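I've had the Brudomby tabletop shelf for 3 weeks and I'm rather fond of it! Thin black metal frame, beige wooden board on top, screws together in 10 minutes (the Grabner one took me all evening). My big yellow mug lives up there now and I've got a bit of table back.

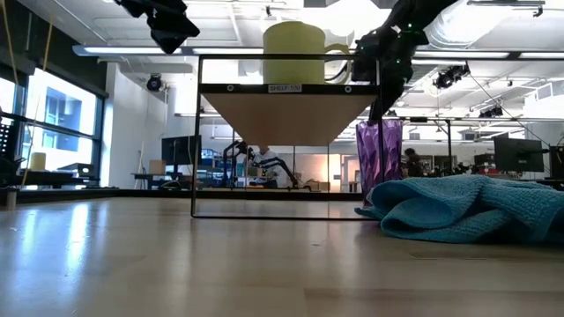 Lovisa Rønning reckons the board marks if you put hot tea straight on it, so she keeps a cork mat on hers. Fair enough, I haven't had that yet, but I do let mine cool a bit first.

At 20 quid it's a fiver more than the Stelbridge, and I'd still pay it. The top wipes clean with a damp cloth. 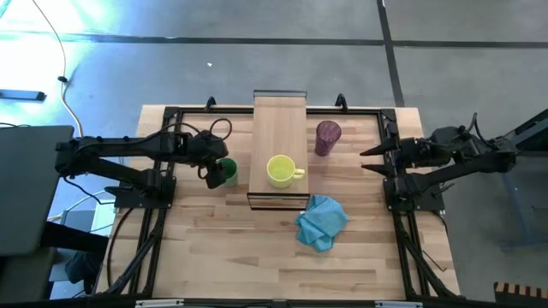
I do wish it came in a longer size, mind, as I'd have a second one for the cups by the window.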